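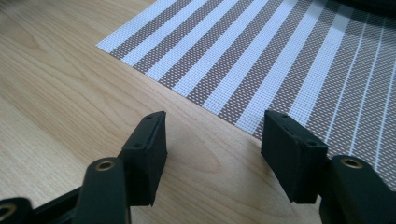
Table en bois clair et set tressé.

Lurkonell, librairie de bande dessinée et petit éditeur, cherche 2 personnes pour son rayon d'albums d'occasion, à partir du mois de juillet.

Vous devrez classer les albums, vérifier leur état et fixer les prix avec Miroslava Ondrejka, responsable du rayon. Le fonds à reprendre compte environ 334 titres, dont 100 en langue étrangère. 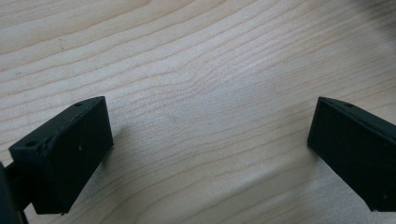

Une bonne connaissance de la bande dessinée franco-belge est demandée. Le diplôme n'est pas obligatoire. La lecture de l'anglais serait un avantage.

Merci d'envoyer votre lettre et votre CV à Declan Ruawai, librairie Lurkonell, avec la mention « Rayon occasion ».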